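Enache Opens Repair and Care Counter for Jewelry Boxes and Keepsake Cases in Trarnarano

TRARNARANO, Tue 25 February. Enache, the family-run shop that has been selling jewelry boxes, ring trays and keepsake cases in Trarnarano for many years, is very happy to announce the opening of its new repair and care counter, where customers can bring in a tired or damaged box and have it cleaned, relined and put back into daily use.

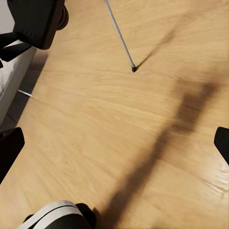
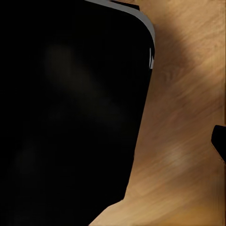 Wood grain and black, computer-rendered views.

The new counter is at the back of the Enache store, just past the ring trays, and it will be open during all regular store hours. Customers do not need to have bought their box from Enache in order to use it. Boxes of any age and any maker are welcome, from small travel cases that have spent too many years at the bottom of a suitcase to the big chests with several drawers that get handed down in families and tend to arrive with a sticky hinge and a lining that has seen better days.

The idea came from the customers themselves. For as long as the store has been open, people have stopped in to ask whether a much-loved box could be saved, and for most of that time the best the staff could do was suggest a new one. In January the shop ran a small trial and invited people on its mailing list to bring in one piece each. The staff expected a quiet few weeks, and 108 boxes came through the door! Many of them came with long and lovely stories, and quite a few customers stayed for a cup of coffee while they told them.

Work at the counter falls under 3 price levels. The first is a basic clean and polish, with hinges and clasps checked and oiled. The second adds new lining in the main compartment, and the third covers a full relining, including drawers, ring rolls and earring pads, along with small repairs to corners, feet and handles. A written quote is given before any work begins, and there is no charge for the quote, even if the customer decides to take the box home again and think it over (which is perfectly fine, and happens all the time).

Lining fabrics are supplied by Akik, a textile maker that Enache has worked with for its own boxes. Customers can choose from 11 colors, including the deep green and soft gray that were asked for most often during the trial, as well as a cream, a dusty rose and a very cheerful yellow that the staff are quietly hoping someone will pick soon. Sample cards are kept at the counter and may be borrowed overnight, so that colors can be looked at in the light of the room where the box will live.

Together with the counter, Enache is introducing Rilla, a new line of stackable jewelry trays made to fit inside older boxes. Many older boxes were built with one deep compartment and not much else, and necklaces left in them have a way of tying themselves into knots. The Rilla trays come in shallow and deep versions and can be trimmed at the counter to suit boxes of unusual size. The first run is limited to 300 trays, sold in the store only, and more will follow later in the year if people like them.

Most basic cleaning will be finished within the week. Relining takes longer, and customers are asked to please empty their boxes at home before bringing them in, and to have a good look under the old lining and behind the drawers while they are at it. Several earrings turned up that way during the trial, along with one very old bus ticket, and all were returned to their owners.

To celebrate the opening, Enache will offer a free hinge and clasp check to every visitor through the end of the month, with no appointment needed. Larger chests can be dropped off at the side entrance, and the staff will gladly help carry them in from the car.

About Enache

Enache sells jewelry boxes, ring trays, travel cases and keepsake chests from its store in Trarnarano. The store also carries gift wrap, polishing cloths and a changing selection of small home accessories.

Recent News

Choosing a Travel Case for a Long Weekend
Holiday Gift Wrap Returns to the Store
How to Keep Silver Bright Between Cleanings
Akik Lining Fabrics: The New Color Card
Ring Trays Back in Stock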